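**Ticket 3108 – fish tofu pouches arriving creased, citrus tote blamed**
Opened 10 September 2019 by Sorcha Conneely, Fondberg gift packing
Status: open, and I expect it to stay that way

Complaint from the Flurkano shop: the blue fish tofu pouches look crumpled when customers take them out of the tote. Dénes Antal says the tote is too small. I'm not convinced. He said the same in April about the crackers, and those were creased before they got near a bag.

Went through the packing at the bench to see for myself. 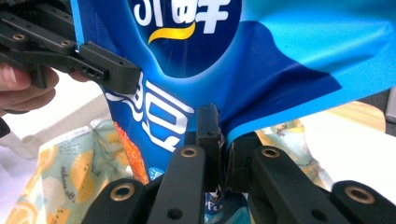 The film takes a crease very easily. Gather it at one end and the wrinkles run right through the big lettering, so any rough handling will do it, tote or no tote. I'd want that ruled out before we order 3000 larger totes on Dénes's say-so.

**Reply, Szabolcs Halász:** Could it be the white trays? The walls might be catching the bottom seal.

**Sorcha:** They might. The walls are low, though, and I couldn't get one to snag.

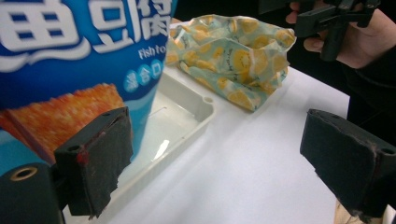

I've asked for two days of packing without trays anyway, so we can stop guessing. If the complaints carry on, it's not the trays.

**Reply, Deividas Paulauskas:** Kerekes want us to fold the rim of the tote down and stand the pouch in it base first. They say that cures it.

**Sorcha:** Kerekes sell the totes, so they would say that. Tried it all the same.

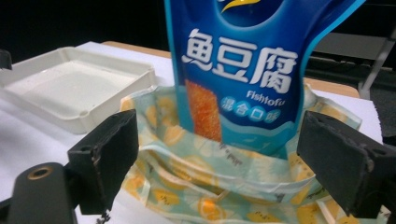 Name and flavour badges can be read with the pouch upright, I'll give them that. The base is down inside the folds, so I can't say what state it's in. One pouch on a bench proves very little about a van journey.

**To do**
- Deividas: check pouches straight from the carton, before packing
- Szabolcs: no trays for two days, note any returns
- Dénes: hold the tote order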